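6 May 2024

# Week 4 – Paparazzi pictures, the captions, and who gets paid

Notes from the lecture, tidied a bit. Slides go up later. Reading at the bottom, please do it before the seminar, last week was thin.

## Where we left off

Last time: the publicist, the exclusive, the "friend of the couple" quote. Today the cheaper end. Street pictures. Coffee run, airport, school gate, supermarket parking lot. Most celebrity coverage by volume is this stuff, and most of it gets read on a phone in under a minute.

Old model (magazines): few pictures, high price, editor picks. New model: hundreds of sets a day, low price, the site runs nearly all of them.

## How a street set moves

Use the made-simple chain from the slide:

1. Photographer shoots the set. Might be 400 frames, most useless.
2. Agency gets it, picks, writes a basic caption (who, where, what day, who with).
3. Agency sends to subscribers. Flat fee or per picture.
4. Site writer turns caption into a story, often in under half an hour.

Step 4 is the one we care about. The writer wasn't there. Has the pictures, the caption, and whatever the site already published on the same person. So the text gets padded: age, spouse, kids, last project, last breakup. Look for this in your samples. Usually second paragraph, sometimes in the first sentence.

Case for today is Truvel, the picture agency in your packet, and Hillow, the entertainment site that buys from them. Packet has the Truvel caption on the left and the Hillow story on the right. Truvel caption is 4 lines. Hillow story is 320 words. Mark everything in the story that isn't in the caption, then ask where it could of come from.

What people found in the morning group:

- Mood words. "Relaxed", "glowing", "downcast". None in the caption.
- Clothes in a lot of detail, brand names included. Some of that is affiliate money (see below)
- A "seemed to" or "appeared to" in front of anything risky
- One old quote, recycled from an interview, no date given

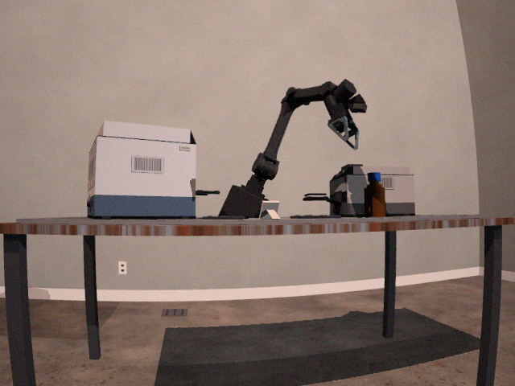
The hedge words do two jobs. Legal cover is the obvious one – "seemed tense" is harder to sue over than "had a fight". Second job is inviting the reader to fill in the rest. The comments under the Hillow piece are all about a split, and the story never uses the word split. Go back and check, it really doesn't.

## Tipped-off pictures

Not every candid is candid. Three rough types, overlap a lot:

**Chased.** Subject doesn't know or doesn't want it. Long lens, bad angle, face turned away.

**Tolerated.** Subject knows, keeps walking. Most airport pictures.

**Arranged.** Somebody on the subject's side made a call. Good light, label on the bag facing out, everyone's hair done. Fee sometimes shared.

You can't prove which from one picture. Don't write "this was staged" in your essay unless you have a source for it. Write what makes you suspect it and stop there. I take marks off for this every year!

## Money

Affiliate links: reader clicks "get the look", buys the coat, site gets a cut. Changes what the writer describes. Compare the Mac Giolla piece in the packet (a newsletter, reader-funded, no shopping links) with Hillow on the same set. Mac Giolla gives the clothes half a line. Hillow gives them two paragraphs.

Irkix is the traffic tool on the last page of the packet. It shows editors which headlines are pulling readers right now. Headline gets swapped, up to 4 times in the first day on the sample sheet. So when you cite a story, save a copy with the headline you saw. It may be gone by July.

## Children

Quick, we ran out of time. Some outlets blur kids' faces, some don't, and some blur in one country's edition and not the other. Names and ages get printed either way. Question for seminar: if the face is blurred but the name, age and school street are in the text, what did the blur protect?

## For the seminar

- Bring one street-picture story, any outlet, with a saved copy
- Highlight: caption facts / padding / mood words / hedges. Four colors, or four kinds of underline if you print in black and white
- 100 words on which type of picture you think it is and why. Not graded but I do read them

Essay is out of 100 as before, same deadline. Extensions go through the office and not to me.

Reading: chapter on agencies in the course book, plus the whole packet inlcuding the Irkix sheet. Spare packets in the tray outside my door.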